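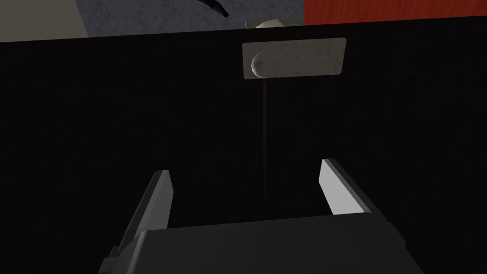

Issue 123 – Page 5

Home and Workshop

How to paint kitchen cabinet doors in a dark colour
By Colleen Carrier

Dark paint shows every fault in the surface under it. A ridge of old gloss that would pass in cream will catch the light in charcoal, so most of the work is in the preparation. Allow a long weekend for a small kitchen, and don't plan to use the doors hard for a week or two after that.

What you will need

Sugar soap
Filler and a flexible filling knife
Abrasive paper, 120 and 240 grit
Grey-tinted adhesion primer
Satin or eggshell paint made for furniture
A small foam roller and a good angled brush
Masking tape, a marker, sandwich bags

Taking the doors off

Number each door on a bit of tape and put the same number inside the cupboard it came from. Stick the tape in the hinge hole, where there will be no paint. Undo the hinges at the cabinet side first. Knobs, plates and screws go in a sandwich bag with the door number on it. I skipped the bags in the flat at Dorkham and spent an evening working out which hinge went where.

If you are changing the handles, fill the old holes now. Push the filler in from both sides, leave it slightly proud and sand it flat once it has set. It often sinks, so look again in the morning.

Cleaning and sanding

Wash everything twice with sugar soap and rinse with clean water. Doors near the cooker may need a third go. When they are dry, sand with the 120 until the shine has gone, going with the grain if there is any. Wipe off the dust with a damp cloth.

Priming

Use a grey primer. White grins through at the edges and you will end up putting on an extra coat to hide it. Do the mouldings with the brush, then roll the flat parts. Leave it overnight, rub down lightly with the 240 and wipe again.

Painting

Stir the tin well, right to the bottom – dark pigment settles. Thin coats are best. Paint the backs first, so that any marks from the blocks end up on the inside. Lay off each panel in one direction and then leave it alone, even if you see a missed spot. You can get it on the next coat. Two coats are usually enough, three on the edges.

Vernon Bouchard wrote in after the last issue to ask about lap marks. They come from going back over paint that has started to dry. Work in a cooler room, or do one door at a time.

Putting it back together

Hang the doors loosely, get the gaps even with the side screws on the hinges, then tighten. Fit the knobs last and don't overtighten them, as fresh paint will stick to a metal plate and tear if you have to move it. Small felt pads on the inside corners stop the doors sticking to the frame.

Clean with a soft cloth and warm water only for the first month.

Next issue: Bram Groen on replacing a worktop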